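Kitchen robot tip of the week, from my bench notes on the Wavura trials! If you're teaching two arms to pack a lunch box, start with the lid. I used to practice the food part first (toys stand in for snacks) and the latches wrecked every run. 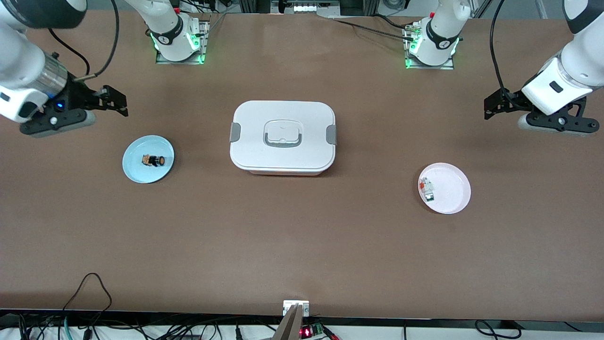

So now I do 100 practice runs on the clips alone, then add one item per side. Out of 454 full runs, the lid-first batch failed on latches far less often – I was thrilled. Keep the box in the same spot for the first 3 sessions, then start nudging it, up to 2 inches at a time.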